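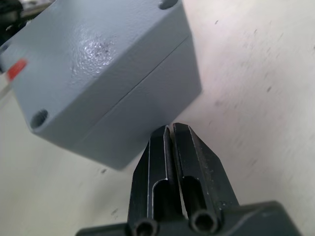 Friday, evening

Finished the grey boxes today, or near enough. The lids go on with a screw at each corner and I still want to do them in a circle – corner to opposite corner is better.

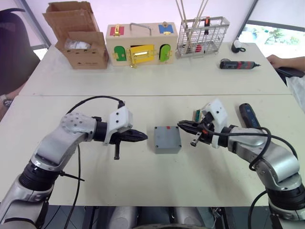
Grey box on the front table, latch board at the back.

Order of work, for next time:

1. Lid square on the box, then start the screws.

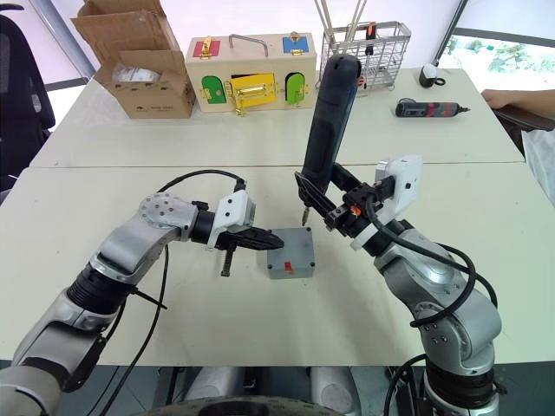
2. Tighten with the electric screwdriver on low.

3. Terminal strips on their wooden blocks last. The Siltach order came to 449 and was 2 strips short, so I shall have to write to them.

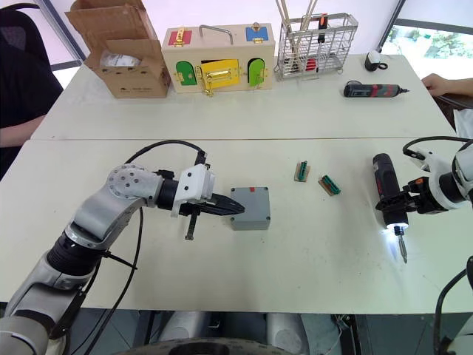 I'll do that on Monday. Soup for tea, bed by ten.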